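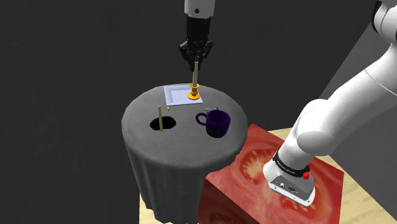 # Buenas prácticas y normas para una celda simulada de inserción de varillas

Informe de proyecto de estudiantes, taller de automatización, centro de Skundale
14 de junio de 2019

## 1. Por qué un informe sobre normas

Cuando empezamos el curso pensábamos entregar un informe sobre trayectorias, con sus gráficas y sus tiempos de ciclo, como hicieron los grupos de otros años (y muy bien hechos que estaban, los hemos leído casi todos). Pero en mayo, después de pasar una semana entera intentando repetir un resultado propio que no salía de ninguna manera, nos dimos cuenta de que nos faltaba algo más básico: ponernos de acuerdo en cómo se trabaja. Alguien había cambiado la fricción de una superficie y no lo había anotado. El documento que sigue nació de aquel enfado, que ya se nos pasó, y de las muchas conversaciones que vinieron luego.

El proyecto se llama Tetow y consiste en que un brazo con mano de varios dedos maneje varillas finas en una mesa redonda, todo en simulación. Hay que sujetar la varilla en vertical, llevarla a su sitio y dejarla allí. Dicho así parece poca cosa, y nosotros mismos lo creíamos el primer día.

## 2. Qué normas hemos leído

Nos apoyamos sobre todo en dos textos, la ISO 10218, sobre seguridad de robots industriales, y la ISO 12100, que trata los principios generales de diseño de máquinas y la evaluación de riesgos. Leímos también la especificación técnica ISO/TS 15066, dedicada a los robots colaborativos, aunque en nuestro caso no hay personas dentro de la celda y solo la usamos para entender el vocabulario.

Queremos ser claros en esto: una simulación no se certifica, y nuestro trabajo no cumple ninguna norma en el sentido formal de la palabra. Lo que hicimos fue tomar la manera de pensar de esos textos (identificar el peligro, estimarlo, reducirlo, dejarlo por escrito) y aplicarla a los ensayos, con la idea de que el grupo que algún día lleve la tarea a un brazo real encuentre ya la costumbre hecha.

## 3. Reglas que acordamos

**Una escena, un fichero, una versión.** Cada disposición de la mesa se guarda con su número, y ese número aparece en todos los resultados. Si se mueve el plato, aunque sea un poquito, la versión cambia. Nos costó aceptarlo, porque da pereza, pero es la regla que más discusiones nos ha ahorrado.

**Las texturas no cuentan como geometría.** Para comprobar que el control no depende del aspecto de las cosas variamos las superficies con imágenes que no tienen nada que ver con el objeto. El bloque sobre el que va montada la base del robot, por ejemplo, puede llevar una textura de tomate, con sus semillas y todo, y la mesa un mantel gris. La norma interna dice que al cambiar una textura no se toca ni la masa ni la forma de colisión.

**Siempre hay objetos de más.** Una mesa limpia engaña. Por eso dejamos sobre el mantel cosas que el brazo no tiene que coger, como la taza morada, y anotamos como fallo cualquier contacto con ellas, también cuando la varilla acaba bien puesta. Hubo quien defendió que un roce leve debía perdonarse; después de darle muchas vueltas decidimos que no, al menos mientras no sepamos medir bien lo leve que es.

**Límites antes de mover.** Ningún ensayo arranca sin límites de velocidad y de fuerza escritos en la configuración. En el simulador no se rompe nada, y precisamente por eso es muy fácil acostumbrarse a valores disparatados. Nosotros trabajamos con un tope de 40 milímetros por segundo en el tramo final de bajada, cuando la punta de la varilla se acerca al anillo de la base.

**Parada definida.** Si los dedos pierden la varilla, el brazo se detiene y se queda donde está. Nada de volver solo a la posición inicial, que era lo que hacía nuestro primer programa y que, con una persona cerca, habría sido una mala idea.

**Los fallos se guardan igual que los aciertos.** Con su semilla aleatoria, su vídeo y una frase escrita a mano, porque el registro automático dice dónde se paró el brazo y casi nunca explica gran cosa.

## 4. Cómo las probamos

Hicimos una tanda de 600 ensayos con las reglas puestas y dejamos que otro grupo, el del proyecto Numham, la repitiera solamente con nuestra documentación, sin preguntarnos nada. Fue un ejercicio de lo más instructivo, y también un poco humillante. Encontraron 77 ensayos en los que faltaba el valor de fricción o estaba en otra unidad, y tuvieron la amabilidad de mandárnoslos en una lista ordenada. Los corregimos todos y cambiamos la plantilla para que ese campo no pueda quedar vacío.

La lista de comprobación que usamos ahora antes de cada tanda es esta:

- versión de la escena y semilla anotadas
- unidades revisadas en el fichero de configuración
- límites de velocidad y fuerza activos
- condición de parada probada una vez a mano
- carpeta de fallos creada y con permiso de escritura

## 5. Lo que queda pendiente

El archivo del proyecto ocupa ya casi 2626 megabytes, y todavía no tenemos una regla decente sobre qué se borra y cuándo. Tampoco hemos resuelto cómo describir la forma en que los dedos sujetan la varilla: entre las puntas, sí, pero dos personas del grupo lo escriben de dos maneras distintas y las dos tienen su parte de razón. Usamos de momento la ficha de agarres del manual Ahmadpour, el cuaderno interno del taller, que se quedó corta en cuanto pasamos de la pinza de dos dedos a la mano completa.

Para el próximo curso proponemos ampliar esa ficha, revisar la regla de los contactos y hacer una evaluación de riesgos completa antes de pedir horas con un brazo físico. Dejamos las plantillas en la carpeta común del taller, junto con la lista que nos envió el grupo de Numham.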